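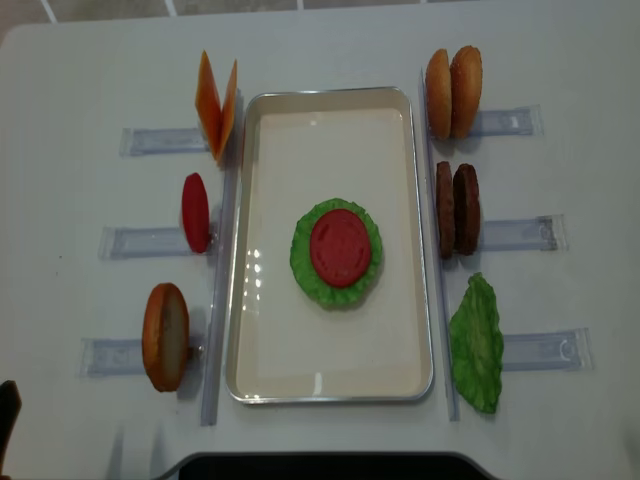
Ketsara wrote in to say that her lettuce goes limp two days after she buys it, whatever she does, and could I please stop telling people to wash it the minute they get home.

Fair enough, Ketsara! I did say that, and I still do it, but I left out the drying, and the drying is most of the job. Water sitting between the leaves is what turns them to slime. So spin them, then spin them again (pour off what's in the bottom of the bowl first), and then lay them out on a clean dish towel for as long as it takes you to put the rest of the groceries away.

After that I roll the whole lot up in the towel, loosely, and slide it into a big bag with the top left open a little. It goes in the crisper drawer, well away from the apples – they give off a gas that browns the leaves. Mine keeps 5 days that way, sometimes longer in November when the kitchen is cold and I'm not opening the fridge all the time.

If a leaf has only gone soft, don't throw it out. Fill the sink with very cold water, drop in a few ice cubes and leave it there while you make the dressing. Slimy ones are compost, sorry.

Boonmee asked about the cut ends going pink. They're fine to eat, I just trim them off before supper.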